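About Us | Barlow Chore Trials

Reading time: 5 min
Print this page | E-mail this page

Barlow tests machines that are supposed to do chores. We don't build them, we don't sell them, and we don't take a cut when somebody else does. A manufacturer or a buyer pays us a flat fee, we run the machine through ordinary work, and we write down how it went. The fee is the same whether the report is kind or not. Most of our reports are not kind.

The company started in the back half of a cabinet shop. Aparecida Vieira had been running the finishing room there and was asked by the owners to look at an arm that would, according to the salesman, wipe down, sort and stack finished parts overnight. She asked to see it do that with parts from her own racks. The salesman had brought his own parts. She has been asking the same question ever since, and in time people began paying her to ask it.

What we test

Our list has 164 chores on it. Some come from homes: wiping a table, loading a dishwasher, folding a fitted sheet, getting a sock out from behind a dryer. The others come from small shops and include sweeping chips from under a bench, putting drill bits back in the right slots and breaking down cardboard. Nothing on the list is clever. A patient twelve-year-old could do nearly all of it, with complaints.

A machine passes a chore when it does the whole thing, start to finish, without a person stepping in. Moving the cup a little closer counts as stepping in. So does turning off a lamp because the glare confuses it. We had long arguments over that last one with the people from Esari, who felt our lighting was unfair. Our lighting comes from windows and ceiling fixtures, the same as everybody's.

The table

Wiping a table is the chore visitors ask to see first, and it is the one we trust least as a demonstration. Any arm can drag a cloth back and forth. Finding the crumb is harder. On pale wood with a busy grain and a shiny patch of light across it, a dust speck, a knot and a reflection can all look alike to a machine, and a tool that cleans everything equally will spend its battery polishing what was clean already. Then there's the edge, where the crumbs are supposed to go into a hand or a bin and usually go on the floor.

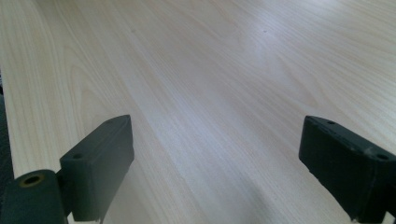

Batista, who ran a shop floor for years before coming to us, thinks we are too hard on them. A machine that gets most of the crumbs at two in the morning, when the crew has gone home, is worth having even if somebody has to go over the table again at seven, and Batista would take that deal tomorrow. We print this view because half our clients share it. Our answer is that somebody still has to be there at seven, and the brochure said otherwise.

How we score

Each chore is run 5 times, in a room the machine's makers have not set up. Between runs we change something small: another cloth, a chair left out, a spoon where there was no spoon before. We keep all the runs in the report. A maker can add a written response at the back but can't ask us to drop a bad day.

Last September we finished our longest job so far, a set of 503 runs for Prelport, who wanted to know whether one machine could cover both a showroom kitchen and the small assembly area behind it. It could cover parts of each. It was good at carrying trays on a clear floor and poor at anything soft, and bags in particular beat it over and over. Prelport bought nothing that year and told us the report had paid for itself.

So can they do chores yet?

Some machines can do some chores, in rooms that hold still. Grippers have gotten better at picking up hard things of a known size. They remain weak with cloth, with wet dishes, with clutter, and with deciding that a job is finished. We've been told every year that this was the year. We would be happy to report it, and we'd have more interesting reports to write.

If you have a machine you believe in, send it. Bring a spare battery. We supply the mess.

Print this page | E-mail this page

Comments (3)

shopdad_ken
We paid for a sorting arm before finding you folks. It sorts beautifully as long as one of my guys lays everything out for it in a row. Guess what that guy's job used to be.

Lorna P.
Do you test the round floor vacuums too or only arms? Mine does fine until it meets the bath mat.

millwright_t
With Batista on this one. I don't need perfect, I need less to do in the morning. Would like to see a score for "most of the way there" next to your pass/fail.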